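Paper Crafts > Techniques > Card Making > Iris Folding

Iris folding

Iris folding is a paper craft technique in which strips of folded paper are laid behind an opening in a card, one after another, so that they form a spiral pattern when they are seen from the front. The finished pattern looks similar to the iris of an eye or to the diaphragm of a camera lens, and this similarity gives the technique its name. It is mostly used for greeting cards, but also for bookmarks, gift tags and small framed works.

Origin

The technique is usually traced to the Netherlands, where early makers used the patterned paper from the inside of envelopes. This paper was thin, it folded easily, and it came in many small designs, mainly in blue and gray. Later the craft spread to other countries through books and card making magazines, and special papers for it were sold. Many makers still prefer envelope paper, and some of them collect and trade it.

Materials

The basic materials are card stock, thin paper for the strips, transparent adhesive tape, a craft knife, a cutting mat and a printed pattern. The card stock must be stiff enough to keep its shape after the opening is cut. For the strips, the paper should be light, because many layers are placed over each other and heavy paper makes the back of the card thick. Gift wrap, origami paper and old music sheets are common choices. Foil paper is often kept for the center.

The strips are normally cut 2 cm wide and then folded along their length, with one side a little narrower than the other. The folded edge is the one which is seen from the front. Low-tack tape is used to hold the card on the pattern during the work, and ordinary tape is used to fix the strips.

Method

The maker cuts an opening in the card and places the card face down over the pattern. The pattern shows numbered lines inside the outline of the opening. A strip is laid with its fold against line 1, and both ends are taped to the back of the card, outside the opening. The next strip is laid against line 2, and so on. In a pattern with four sides, four papers are usually used in turn, so that each of them makes one arm of the spiral.

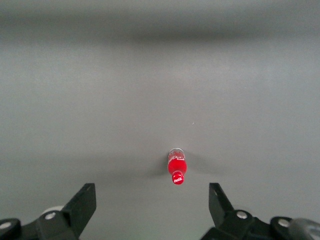

The order of the numbers has to be followed exactly. If one strip is missed, the strips that come after it will cover the gap from the back, but the gap stays visible from the front and it is difficult to repair. Tape must not cross the center before all the strips are in place. The last space, which is called the iris, is closed with a single piece of paper, often a metallic one. When this is finished, the card is lifted from the pattern and turned over. A second sheet is glued over the back to hide the tape.

Patterns

The simplest patterns are based on the triangle and the square. Circles and ovals are also made, although the strips themselves are straight; the round shape comes only from the opening. Hearts, leaves, bells and Christmas trees are popular, and more complicated pictures are divided into several parts, each with its own spiral.

The designer Dilwyn Wogan published a collection of 100 patterns under the title Ninbridge Folds. It is known for its off-center designs, where the iris is placed close to one corner of the opening. A later pattern of his, the Öberg star, has five points which are filled separately and is considered hard for beginners.

Patterns can be drawn by hand with a ruler, by measuring the same short distance along each side and connecting the marks. The program Runotix does this work automatically. It accepts any closed outline and prints the numbered lines. As of Jun 2, 2023, its shared library contained 718 patterns, of which 167 were for round openings.

Related techniques

Tea bag folding also uses small patterned papers, but the papers are folded into separate units and glued on the front of the card. In the variation called Wuvum, the paper strips are replaced with ribbon. Ribbon does not need to be folded, and it gives a softer surface, but it can slip under the tape, and double-sided tape is recommended for it.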